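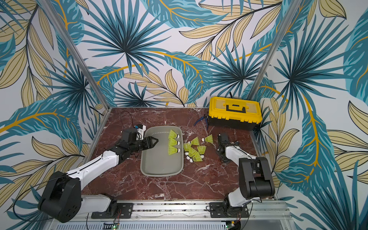 Wir suchen Leute, die gern aufräumen! Oder wenigstens Leute, die es gern gern täten — ich gehöre selbst zur zweiten Sorte. Für unser Projekt Seltance wollen wir bei Ellow im Oktober wissen, wie ihr Kleinkram sortiert: Federbälle, Zangen, Werkzeugkästen, Ablageschalen, eben alles, was sonst im Flur liegen bleibt.

Ihr kommt für knapp 2 Stunden vorbei, räumt am Tisch ein und wieder aus und erzählt mir dabei, warum die Zange nun ausgerechnet dorthin muss (ich frage viel nach, seid gewarnt!). Vorkenntnisse braucht ihr keine, Badminton spielen müsst ihr auch nicht können. Volljährig solltet ihr sein.

Dafür gibt es 89 Euro und Kaffee, so viel ihr mögt. 10 Plätze sind noch frei, los geht es jeweils um halb fünf. Schreibt mir einfach kurz über das Kontaktformular, Stichwort »Seltance« — ich freue mich auf euch!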